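Can a mark be canceled if the owner only uses it on one of the products it registered?

Asked July 9, 2021 in Trademarks

I run a small business selling laundry bags and linen sprays under the name Lillell. I started with a stall and now sell mostly through my own site. I filed an application in classes 3 and 24 and got a letter refusing it in class 3 because of an earlier registration for LILLEL, one L at the end, owned by a company called Brulevness.

Their registration covers a very long list: soaps, detergents, fabric softeners, perfumes, room fragrances, essential oils, shoe polish and more. As far as I can find, the only thing they have ever sold under that name is a bar soap. I have searched their website, two of their old catalogs and several online stores. The registration is more than six years old.

My questions:

Can I get their registration canceled for everything except bar soap?
If I do, does that help me, or is linen spray too close to soap anyway?
Do I have to stop selling while this goes on? I have 400 bottles already labeled.

I am in the US. The refusal gives me a deadline to respond and I would like to know what I'm getting into before I pay somebody.

Kha Lò

Answer 1 (marked as helpful by the asker)

You can ask for partial cancellation. In the US a registration can be attacked for abandonment, meaning the owner stopped using the mark on certain goods and doesn't intend to start again. Three years in a row without use creates a presumption of abandonment, and then the owner has to come up with evidence. If the mark was never used on some of the goods at all, there is also a newer route called expungement, from the Trademark Modernization Act passed at the end of last year. Those proceedings are not open yet. Check the USPTO site for the start date before you plan around them.

Look at the maintenance filing first. Between the fifth and sixth year an owner has to file a declaration that the mark is still in use on the goods listed, with a specimen for each class. There is a six-month grace period after that. Pull up the record on TSDR and open the documents tab. If they deleted goods at that point, your problem may be smaller than you think. If they declared use on the whole list and only ever sold bar soap, you have something to work with, although one specimen per class is all they had to send, so a picture of a soap wrapper proves nothing about the rest.

Your second question is the harder one. The examining attorney doesn't require the goods to be identical. They only have to be related, so that buyers could think they come from the same source. Soap and linen spray sold under nearly the same name could easily be found related, and the examiner will probably attach other companies' registrations that cover both. Cutting the list down to bar soap gives you a better argument but doesn't win it for you.

What I would price out, in this order:

A consent agreement. Write to Brulevness and ask. If they really only sell bar soap they may not care. A detailed agreement that says how the two products are kept apart carries a lot more weight than a one-line consent.

A petition to cancel in part at the TTAB, with a request to suspend your application while it is pending. The filing fee is per class. The fee is the small part; discovery is where the money goes.

Dropping class 3 and keeping class 24. You said the refusal is limited to class 3, so ask about dividing the application and letting the laundry bags go ahead.

On selling: the refusal itself doesn't order you to stop. It only concerns registration. Infringement is a separate matter and the risk there is real, more so now that you know about the earlier mark. I would not print more labels until a lawyer has looked at it.

Answer 2

I went through something like this with my own brand, Nostier, so this is just experience. Ours was candles against a company that had wax melts and a dozen other things on its list. We sent a polite letter, heard nothing for 31 days, and then got a reply from their attorney offering consent if we stayed out of two products we had no plans for. We signed. The lawyer's bill was less than the rebrand quote.

Things that helped us: dated screenshots of their store pages, and a test purchase of the one product they did sell. Keep the receipts. Also write down when you first used your own name and on what, and keep pictures of your products and your process. We have a folder for each year. I put mine on our blog too, where the posts have dates on them, but I wouldn't rely on that alone.

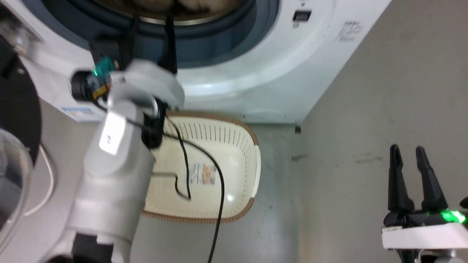
Front-loading washer with the gripper at the door.

One mistake we made was describing our goods too broadly when we filed. "Fragrance products" got us an objection that "scented candles" would not have.

Answer 3

Just change the name. Lillell and Lillel sound exactly the same and you will lose. You can relabel 400 bottles in a weekend.

Comment on Answer 3

Kha Lò: I might end up there, but the bags have been selling under this name since September and I'd like to keep it for those at least. I looked up the TSDR record like the first answer said. They did file the declaration and kept the whole list. The specimen is a soap box. I have a call with an attorney at Lâm next week and will ask about dividing the application first.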